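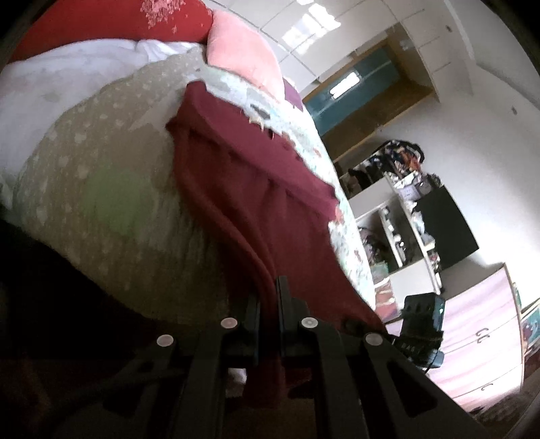
Wie viel Schlaf braucht ein Mensch im Schichtdienst? Genauso viel wie alle anderen, er bekommt ihn nur schwerer.

Kurz warten, bis hinten alle sitzen. Dann Begrüßung, Dank an Ingvild Viklund für die Einladung nach Dridach.

Einstieg: Der Tag hat 1.440 Minuten. Frage ins Publikum - wer hat gestern davon 30 nur für sich gehabt? Hände zeigen lassen, nicht kommentieren.

Teil eins, innere Uhr
- Licht ist der stärkste Taktgeber, dann erst Essen, Bewegung
- nach der Nachtschicht Sonnenbrille auf dem Heimweg (nicht am Steuer, wenn man eh schon müde ist!!)
- Tagschlaf meist kürzer und leichter. Normal, kein Versagen

Teil zwei, Schlafzimmer
- dunkel, kühl, leise. In der Reihenfolge
- Decken: lieber zwei dünne als eine dicke, dann kann man nachts eine wegschieben
- Handy raus. Wecker kaufen, kostet fast nichts
- Klingel abstellen, Zettel an die Tür für den Paketboten

Anekdote Naltcombe: Kollegin schläft im Frühdienst, Nachbar bohrt. Drei Wochen lang. Am Ende Dienstplan in den Hausflur gehängt, seitdem Ruhe. Kurz halten, letztes Mal viel zu lang geworden.

Teil drei, Dienstplan
- vorwärts rotieren: früh, spät, nacht
- höchstens 3 Nächte am Stück, wenn es geht
- Plan 14 Tage vorher, besser noch eher. Hier kommt sicher Widerspruch aus der Leitung, ruhig beiben
- Nickerchen vor der ersten Nacht, Wecker auf 30 Minuten

Kaffee: letzter in der ersten Schichthälfte. Frage nach Melatonin kommt immer - an Hausarzt verweisen, keine Dosierungen nennen.

Falls Zeit: Schlaftagebuch zeigen, Vorlage liegt am Ausgang. Zwei Wochen ausfüllen, auch die schlechten Tage. Im Januar Termin zur Nachbesprechung, Liste rumgehen lasen.

Fragen. Wasser trinken. Mikro zurück an die Technik.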